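Keep the Door Closed Sometimes

When I moved to this country I rented a room in a new building called Pekgate. The agent was very proud of one thing: the apartments had almost no inner walls. The kitchen, the living room and the place for the desk were all one space. He said the word "open" many times, and each time he spread his arms. I nodded, because I did not yet have enough English to disagree.

I have enough now, so I will try.

I grew up in an apartment of 448 square feet, with four people in it. It was small, but it had doors. My grandmother closed the kitchen door when she fried fish. My father closed the bedroom door when he had a headache, and we understood that we must be quiet for a while. A closed door was not rude. It was a sentence that everybody in the family could read.

In the open apartment this sentence does not exist. If I want to be alone, I have to say it aloud, and then it sounds like a complaint. If my roommate talked with his mother on the telephone, I heard both sides. When I cooked onions, his coat smelled of onions at his work. We were both polite people, and after one winter we were very tired of each other.
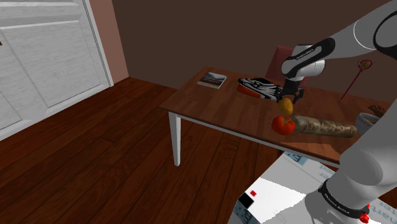
I know the arguments for the open plan. The light goes further. Parents can watch small children while they cook. A small place looks bigger when you first walk in, and this helps to sell it. I accept all this. But a person walks in for the first time only once, and after that he has to live there.

Offices learned the same lesson, or they should have learned it. My first employer here, a translation firm called Mathebula, put 20 of us in one hall. Within a month almost everyone wore headphones. We had removed the walls and then each of us bought a small wall for the ears. When I needed to read a contract slowly, I went to sit on the back stairs.

There is also the matter of money. A big room must be heated as a big room. In December I paid roughly 200 dollars to warm a ceiling I never used, when I only wanted one warm corner and a table. My grandmother would have closed two doors and put on a sweater.

I do not ask for dark corridors and tiny rooms to come back. I ask only that people who draw apartments leave us one real door besides the bathroom door. It can be a cheap one. It should close fully and have a handle that works.

Last spring I moved to an older house, 15 minutes further from the train. The rooms are not large and the hall is a strange shape. In the evening I close the door of the kitchen and listen to the radio while the soup cooks, and in the next room my wife reads and does not have to hear it.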